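## Matte black backdrop fabric turns gray under side light. Dye, replace, or relight?

Asked by Gaëtan Mallet, May 7, 2004

I have a booth for tabletop product work, lined on three sides with black cotton. With the lamp overhead the fabric meters as black. With the lamp moved to the side it comes up dark gray and every fold shows. The cloth is 75 inches wide, bought as "Zakilwood stage black," and it has been washed once.

Things tried so far:

- stopping down by one (objects get too dark)
- a lint roller (small improvement)
- turning the cloth over (no difference)

Is this a dye problem or a surface problem? I would prefer not to buy another 9 yards.

---

### 2 answers

**Grethe Þórarinsdóttir** (accepted)

Mostly surface. Plain cotton has a flat weave, and at a low angle of incidence it reflects a good part of the light whatever the dye. A pile fabric such as velvet or duvetyne traps more of it. Re-dyeing helps only if the cloth looks brown or green next to a new piece in daylight.

Before replacing anything:

1. Measure the distance from the subject to the rear cloth. Light falls off with the square of distance, so going from 2 feet to 4 feet behind the subject costs the cloth far more light than the subject.
2. Flag the lamp. A strip of black card on the cloth side of the reflector, 8 inches deep, is enough for most small lamps.
3. Brush the cloth in one direction, top to bottom. On velvet, hang it so the pile points up. It reads darker that way.
4. Do not iron cotton directly on the face. It polishes the fibers and you get shiny patches that do not come out. Steam from the back.

Folds are a separate matter. If they bother you, stretch the cloth on a batten at top and bottom. Soft folds are acceptable if the light on them is even.

> Gaëtan Mallet: Flag plus moving the table forward fixed most of it. Left wall is still slightly gray. Marking as accepted.

**Mathis Maillard**

I just used flat black paint on hardboard. Scuffs easily but you can touch it up. Fabric collects dust anyway.

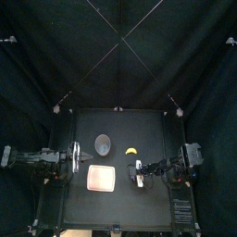

Black cloth on the walls, matte black mat between the side rails.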